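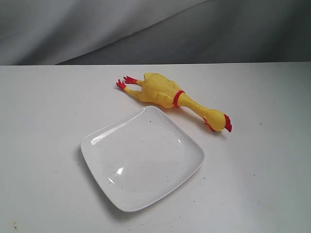 Fonach Rulebook for Tabletop Handling, second edition - a review

I did not expect to enjoy 239 pages of rules for putting things on plates, but I read the Fonach Rulebook over one long Saturday and have been pushing it on everyone at work ever since! If you run any kind of pick-and-place trials with a robot arm, and you've ever argued over what counts as a success, you want this on the shelf.

The best chapter is the one on start and end states. Fonach asks you to write down, before the first run, what "on the plate" means for each object. For a block that's easy. For something long and soft it gets interesting (does the body have to be on? the whole thing? what if an end touches the table?). The book gives three grades, full, partial and off, and makes you pick one from the final resting position alone, with the arm moved out of the way first. We used to grade by feel, and two of us could score the same run differently without ever noticing.

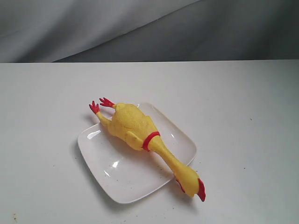
Partial is the grade that changed our numbers the most. Under the Fonach rule, an object whose middle is on the plate but whose ends reach past the rim is a partial, however nice it looks. I went back over our last batch of 1000 runs with that in mind and it was a humbling evening, let me tell you. But the new score tells us something, and I can hand the sheet to a colleague and get the same grade back.

I also love the section on resets. It has you note where the object starts and which way it faces, and where the plate sits, turned or square to the table. There's a short page on surfaces too: wipe down between batches, and if you leave marks or crumbs, leave them for the whole batch so your pictures match. Small stuff, but I had never seen it written out anywhere.

Weak spots? The index is poor. Looking up "gripper clearance" sends you to the wrong chapter. The log sheets are laid out for the Ruseck software, so if you use anything else you'll be retyping column names (I did, it took a whole coffee). And the chapter on speed limits near people is thin - you'll still need your proper safety documents for that, and the book says so.

The spiral-bound version lies flat next to the keyboard. Get that one.

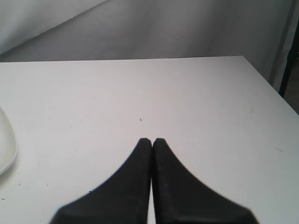

We've been on the Fonach rules since the first edition, 3287 logged runs so far, and I'd add one thing to the review: take the arm-clear rule seriously. Our sheet now has a box for "fingers out of the way, nothing held" and no grade goes in until it's ticked. Agree on the index. The Zeltow shop has a loose-leaf version of the log sheets without the Ruseck columns, if that helps.

Oh, that does help, thank you! Ordering a set of those.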